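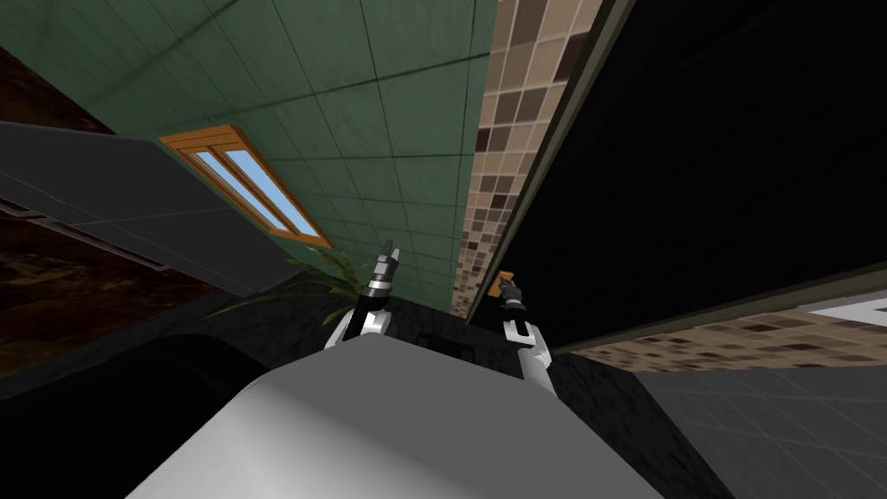
Home Threads Topics Saved About

Suha Qudah
Apr 19, 2020

I've kept a sourdough starter going since March and I've thrown out a lot of flour. Here's what I changed. Thread.

Most recipes have you keep a big jar and discard half of it every day. I did that for the first few weeks and went through a 1000 gram bag of flour before I had baked a single loaf.

Flour is hard to get where I live. The store had one kind left last time, and it was a rye I'd never bought before. So I cut the starter down.

I now keep 24 grams. That's it. It sits in an old mustard jar and looks like nothing.

The night before I bake, I feed it up to what the recipe wants. The next morning I use all but a spoonful, and the spoonful goes back in the mustard jar with a little flour and water.

When I'm not baking it lives in the fridge. I feed it once a week. It gets a gray liquid on top and smells like nail polish remover. I pour the liquid off and feed it, and two feedings later it smells fine again.

My loaf is 800 grams of dough. It fits my smaller pot. I used to make a bigger one and the middle was gummy every time.

The rye made the starter faster. It doubled in 3 hours near the stove. With plain white flour it took most of the day.

I don't own a proofing basket. I use a colander and a dish towel rubbed with rice flour. If you use regular flour on the towel the dough sticks, and you will be picking it out of the weave for a long time.

People keep asking about the float test. I stopped doing it. Mine has sunk and then made a decent loaf, and it has floated and made a brick.

The brick went into the food processor. We've been eating breadcrumbs on everything.

Next I want to try a pan loaf for sandwiches. The kids don't like the crust on the round ones. If you have one that works with mostly white flour, please post the amounts in grams.

Print this thread | E-mail this thread

Comments (3)

Nest Foulkes
I keep mine even smaller and it's fine. For the pan loaf, add a little oil and cover it for the first half of the bake. The crust stays soft.

voyle_baker
Does the fridge one need to warm up before you feed it?

Suha Qudah
I don't wait. I feed it cold with warm water and leave it on the counter overnight.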